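Caught Chukwuemeka Mohammed on a Sunday, between calls. He runs store trials for Mundano, the shelf-stocking robot service. We had 5 minutes.

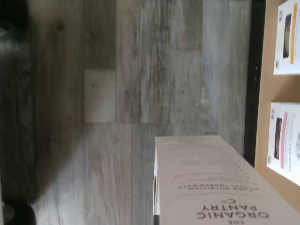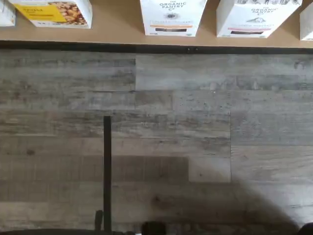

Boxes from The Organic Pantry Co, in both shots.

Light cartons, he says. "Harder than cans. Squeeze to much and you've got a dent." Price? "Rental only, 90 days minimum." Too long, I said. He shrugged. "Virendale asked for less. We're talking." Next up, a second arm. October, maybe.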